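Re: [potberg-home] Sorting the medicine shelf before the move
From: Hanane Tahiri
Date: Dec 23, 2023

Dear Angelica, dear all,

Thank you for your message, and sorry that I answer so slowly. I wanted to finish my own shelf first, so that I write from experience and do not only repeat what I read. I keep your text here and answer under each part.

Angelica Dizon wrote:
> We are moving my father to the flat in Markbridge and his medicine
> things are in three different rooms. Some bottles are almost empty,
> some I have never seen before. My sister wants to put everything in
> one big box and look at it later. Is this a bad idea?

I did the same when my mother came to live with us in June, and I regret it. The big box stood in the corridor until the end of summer. Every evening somebody was on the floor looking for the eye drops. If you can find one free hour, please do it before you move.

What worked for me was to clear one table completely and bring the things from only one room at a time. I put the bottles standing, with the labels to the front, and I left space between them. When they stand close together I start to move them here and there and I forget which ones I have read.

> He also likes to pour pills from the small bottle into a bigger one,
> because the bigger one opens more easily. So the label is not always
> true any more.

My mother did this also! Please do not guess from the color or the shape. I made one group only for bottles where the label and the contents maybe did not agree, and I took this whole group to the pharmacy in Potberg. Ms. Saber at the counter (Hala, not her brother Othmane, he is only there in the mornings) looked at everything with me. It took 20 minutes and she was very patient. She kept most of it for disposal and told us which ones we should ask the doctor about.

About the bigger bottle: you can ask the pharmacy for a cap which is easier to open. I did not know that this exists. If small children visit, it must then stay in a high place or in a locked cupboard.

> Do you write a list? Pin-yu said that she has one on the
> refrigerator.

I write a list, but short. The name as it is printed, how strong it is, when to take it, and the date on the label. Pin-yu Hsueh sent me hers and it is much more beautiful than mine, with a column for the doctor's telephone. I think any list is fine if the person who gives the medicine can read it without glasses. 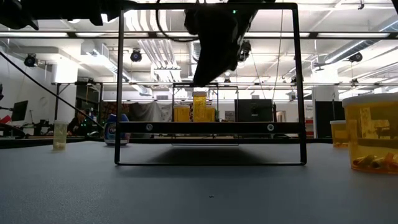 Should the small plastic cups be packed together with the bottles?
Keep a measuring cup with the bottle it came with, if that medicine is a liquid, and pack the other cups with the kitchen things.

I put a rubber band around the cup and the bottle – it is not elegant, but they arrived together. For the move itself I used 2 boxes. In the first one I put what my mother needed that same day and the next morning, and this box traveled with me in the car, on the seat. The second one had bandages, the thermometer and the creams, and it went with the movers. The movers were from Helmy, they were careful, but they arrived late, so I was glad to have the first box with me.

One more point. Do not choose the bathroom cupboard in the new flat, even if it is the right size. It is too damp from the shower. We use a drawer in the bedroom now.

Angelica, if you want, I can send you my empty list by mail. Please write me also if the pharmacy in Markbridge takes back old medicine. My cousin lives near there and she has a bag full of it.

With kind greetings,
Hanane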